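Golleck (software)

Golleck is a grasp planning and control stack for cloth handling on two-arm robots. First released January, by Cauã Guerra and Kelechi Fashola at Bruma. Split into 3 processes: perception, planner, arm controller. Planner scores fold ridges and edges, picks a pinch point, sends both arms a timed path. Wrist cameras feed the percepton node; replan takes about 130 ms.
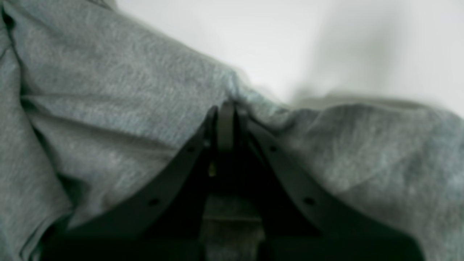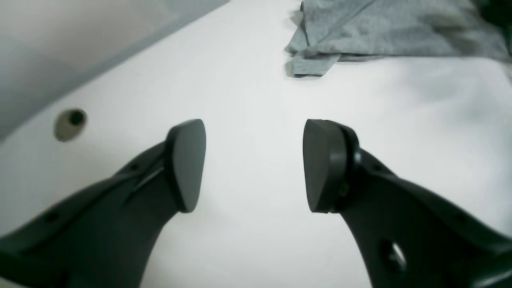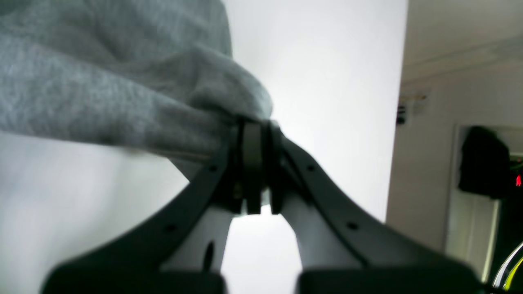

Gray cloth, wrist cameras.
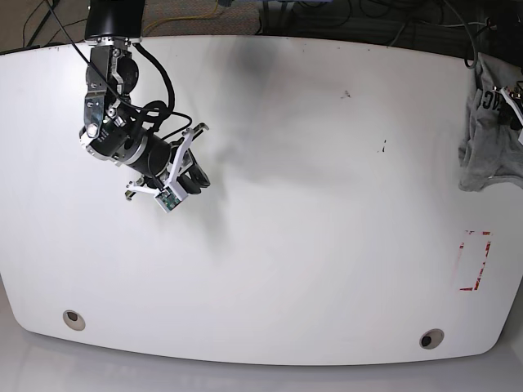 Does the planner need a model of the garment?
It works from the current view alone, no garment template is loaded.

Config is one text file per arm. Force limits live there too, not in the planer. Version 4 dropped the old Mittal driver.

Related articles
Plumside (simulator)
Mittal driver
Grasp planning
Visual servoing

We use cookies to improve this site. Accept / Manage settings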